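Pullik

Wash log for coloured household textiles — colour run, pilling, shrinkage, lint. README and data card in one file. Sorry, it's long, I kept meaning to split it.

Maintainer: Gerardo Testa
Wash notes: Endang Saragih, Yannick Besson
Checking and code: Vangelis Panagiotou
Status: usable, still moving. Version 2.

What this is

A table of ordinary things going through ordinary washing machines, with somebody writing down what happened to them. Towels, t-shirts, blankets, school jumpers, one bath mat that should not have been let in. 101 items. Each one washed 7 times, looked at after every wash, scored, put back in the cupboard or on the person.

It started as an argument over whether red things carry on bleeding after the first few washes. Endang said yes, Yannick said only if you wash them hot. The argument is still going but at least there is a table now.

Not a lab study. No standard light box, no rubbing machine, no certified grey scale. If you need those, look elsewhere.

What's new in version 2

Shrinkage is now in centimetres everywhere. The first version had some rows in inches becuase Roscoe Achterberg had an old tape. Those were converted, original value kept in the notes column.
Towelling and fleece split into separate fabric groups. They pill completely differently, should never have been together.
Drying method added. Blank for the earliest rows, we did not write it down and I am not going to guess.
Rows from the January batch rescored after the tile lamp was changed.

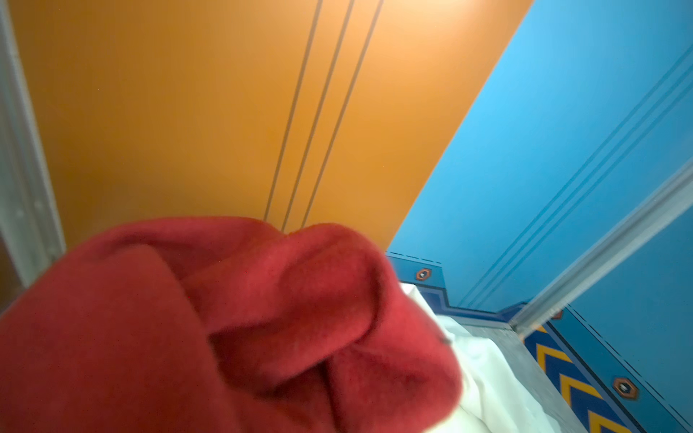

Files

items.csv — one row per item. Fabric, colour, what the care label said, how old the owner thinks it is.
washes.csv — one row per item per wash. This is the main one.
strips.csv — colour scores for the white cotton strips that went in with each load.
notes.txt — everything that didn't fit in a column. Worth reading before you email me.
choo.py — small script by Vangelis, joins the tables and shouts about missing values. Called Choo, no reason given.

Run Choo from the folder the csv files are in. It won't look anywhere else.

Columns in washes.csv

item_id — matches items.csv. Letters then a number. The letters mean nothing now, they used to mean which shelf.
wash_no — starts at one.
temp_set — what the dial said. Not the real water temperature, see below.
powder — Widix or liquid. Widix is the plain powder we bought in bulk so most rows say Widix.
pilling — none, slight, clear, bad.
lint — same scale. Separate from pilling, please don't add them up.
run — colour run on the strip. Same scale again.

Then there is a free text field at the end of some rows. Quoted, may have commas inside, your spreadsheet may hate it.

How the washing was done

Most of it at Vikmont, the launderette Gerardo's aunt used to manage, in the quiet part of the morning. The rest at people's homes. The machine is given in items.csv where known. Home machines vary a lot and you can see it in the strips, there is one in particular that seems to barely rinse. Left it in.

Every load had a white cotton strip pinned in a mesh bag. Strip comes out, dries flat, gets scored against the unwashed strip from the same sheet. Don't score a damp strip. We did that for a while and had to throw those away — damp cotton looks darker and everything comes up as clear.

Loads were mixed by colour family, so reds with reds, blues with blues. This means the strip tells you about the load, and only loosely about the item. Where an item was washed alone the solo flag is set to y. If you are interested in colour run for a single garment use only those rows. Really. Vangelis made me put this in twice, see Limits.

Hottest programme on the Vikmont machines is 90. Only white towels and one tablecloth went through that.

Scoring

Pilling is scored by looking, then by running the flat of the hand over it. Look first. If the hand disagrees with the eye the eye wins, because the hand picks up stiffness from hard water and people were calling that pilling.

none — surface as bought, or as first seen
slight — a few bobbles, you have to tilt it
clear — see them at arm's length
bad — would not wear to work

Seams, hems and cuffs are ignored for pilling. They always go first and they would swamp the rest. There's a seam field in notes.txt for anyone who cares about seams (Endang does).

Lint is anything sitting on the cloth that isn't made of the cloth. Fluff, hair, tissue, dark specks. Tissue gets its own word in the notes as it is a disaster and always somebody's pocket.
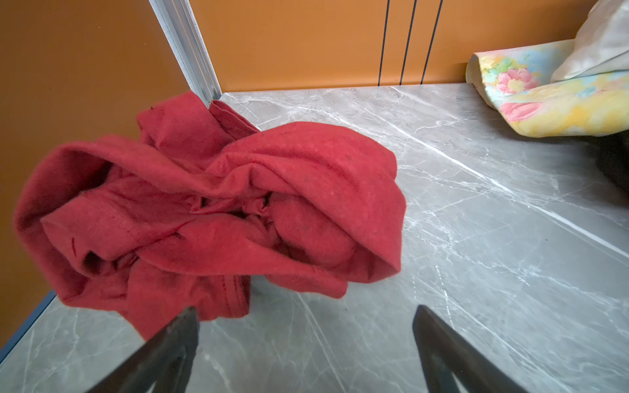 Red cloth, hem and seam both showing. Specks on the surface are scored as lint, bobbles as pilling.

If you can lift it off with tape and leave nothing behind, lint. If it pulls a thread, pilling. When neither is obvious put the lower score in both and write a note. This happens most with red and navy, where pale fluff shows up and makes the whole thing look worse than it is.

Two people score each item seperately and don't compare until the end. Where they differ by one step the worse score goes in. Where they differ by more than one step the item goes on the pile and gets done again on Monday by whoever wasn't there.

Measuring shrinkage

Flat, on something hard and level. Never a bed, never carpet, never an ironing board. Smooth it with your hands, don't pull. Length down the middle, width at the widest point, write both down before you talk to anyone. Fleece is awful for this, it springs back, give it a minute. Knitwear can be stretched to any answer you like so treat those numbers with care.

Items must be fully dry. Tumble dried things need to cool first.

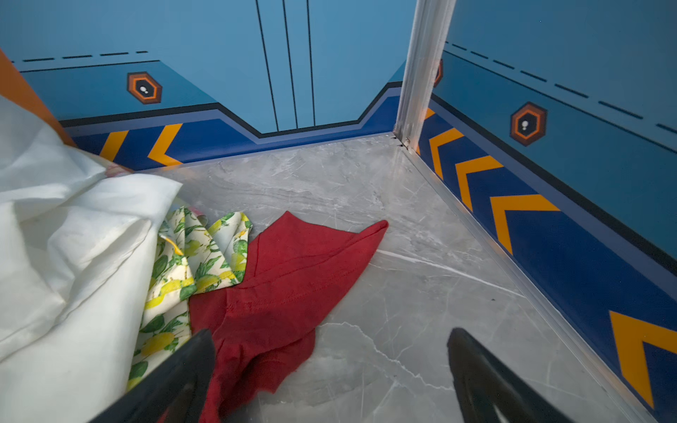 Marble-patterned floor, blue walls, metal post in the corner.

Known problems

Temperature is the dial setting. One home machine was checked with a thermometer and it ran cool all the way through, so anything marked as warm from that machine may be less than warm. Flagged in notes, not corrected.
Liquid detergent brand not recorded. My fault.
Some owners washed items in between our washes, for example the school jumpers, obviously. They were asked to say so. Not all did. Items with a confession have extra = y.
The bath mat sheds on everything. Loads with the bath mat are marked. I would drop them.
Colour names are whatever the scorer wrote. Rust, brick, tomato and plain red are probably all one thing. Choo has a crude lookup if you pass it the colours option, check what it does before trusting.
Care labels had been cut out of a fair few items. Fabric is then a best guess and says guess.

Limits

Small, and all from people we know. Heavy on towels and reds, light on anything delicate. No silk. Hardly any wool, people wouldn't lend it and I don't blame them.

The strip belongs to the load. Only use solo rows for single items. (That's twice.)

Please don't use this to say one detergent is better than another. Nearly everything was Widix so there is nothing to compare against.

Follow up

Every item is looked at once more 90 days after its last wash, just for pilling from wear. Late ones are entered late, with the word late. Missing ones went to charity shops mostly.

Adding your own rows

Copy the header line, keep the scale words in lower case, no new words. Send the csv, not a spreadsheet with coloured cells. Include how you dried it. Keep your strips in an envelope till the rows are merged, we sometimes ask for them back.

Owner names never go in any file. Earlier notes had first names in, they've been taken out, tell me if you spot one left over.

Licence

Free to use and change, say where you got it. The strips themselves are kept at Yannick's and can be looked at if you ask him nicely and bring a white sheet of paper to put them on.

To do

Merge the colour names properly
Ask Roscoe about the two towels with the same id
Rewrite the seam notes so someone other than Endang can read them
Choo falls over if there is a blank line at the end of strips.csv — delete the blank line for now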